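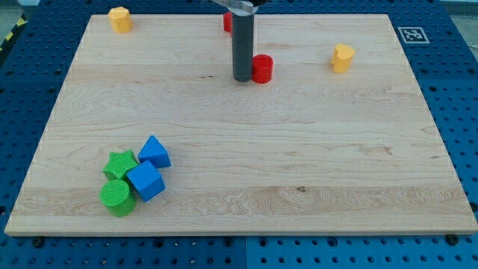
Maple moves more than people expect, Tassanee Sombatkul told the Orkby workshop group, and a board glued up from strips should be left to settle before anyone decides it is flat.

Home | News | What's On | Workshops | Notices | Contact

Boards and blocks ready for Orkby toy table

7 September 2025

The new play boards for the Strand Hall toy table are close to finished, and the first sets of painted blocks have been passed for use. The hall will open the table to families later in September, once the last of the edges have been sanded and the boards have had their final coat of oil.

The boards are maple, joined from long strips, with a thin band along the front edge. They replace the old painted tops, which had been in use at the hall for many years and had begun to chip at the corners. The pale wood was chosen so that the colours of the blocks would stand out on it, and the grain has been left to show.

The blocks come in plain shapes. There are short red cylinders that stand upright, and yellow pieces with several flat sides. There are green and blue blocks too, but the group wants to see how these first ones wear before it paints any others. Gloss paint was picked for the red after a matt version marked too easily in a trial last winter.

The wood came from Melberg, the timber yard on the Orkby road, which supplied it at a reduced price and cut it to length. The blocks were turned and shaped at Jondix, where the evening class has the use of two lathes and a small bandsaw. In all, 214 blocks have been made so far. A few were put aside because of splits in the end grain and will go to the class as practice pieces.

The work has cost 900 pounds, most of it spent on the maple. The money came from the spring sale and from a grant that had been left over from the repairs to the hall roof. A further 90 pounds has been kept back for oil, sandpaper and replacement paint.

Gluing the strips took longer than planned. The first board was clamped up in a cold room and the joints had to be done again. After that the work was moved to the back workshop, where the heating can be left on overnight, and the later boards gave no trouble. Faint seams can be seen where the strips meet, but the surface has been planed level and a hand run across it should not catch on anything.

There was some discussion at the last meeting over whether the boards should have a raised lip to stop blocks rolling off. A lip was tried on one of the spare pieces. It kept the cylinders in, but it also made the board hard to wipe down, and crumbs and dust collected in the corners. The boards will go out flat, and the group will look at the question again after the first few weeks.

Parents who came to the open evening asked mainly about size. The blocks are meant for children aged three and over, and the hall will keep them on a high shelf when the baby and toddler sessions are on. One parent asked for letters and numbers to be painted on the sides. The group said it would prefer to leave the blocks plain for now — children at the trial sessions used them as towers, cakes and parked buses, and nobody seemed to miss the letters.

Cleaning will be simple. The boards should be wiped with a damp cloth and dried straight away, and must not be left standing in water or propped against a radiator. The blocks can be washed in warm water with a little soap, a few at a time, and dried on a towel. Anyone who finds a chipped block is asked to put it in the tin by the kitchen hatch so that it can be sanded and painted again.

The old tops have not been thrown out. Two are going to the allotment shed for use as potting benches and the rest will be cut down for shelving in the store cupboard. Anyone who would like an offcut of the maple can ask at the hall office. The pieces are small, but there is enough in the box for bread boards, door wedges or a pan stand.

The toy table will be set up in the front room at Strand Hall, beside the book corner, and can be used free of charge whenever the hall is open and the room has not been booked. Children must be with an adult. Groups wishing to borrow a board and a set of blocks for the day should ask at least a week ahead, and will be asked to sort the blocks by colour before bringing them back.

Help is still wanted with the sanding. Sessions are held in the back workshop in the evenings, and dust masks and paper are provided. Old clothes are advised. Names can be left on the list inside the hall door.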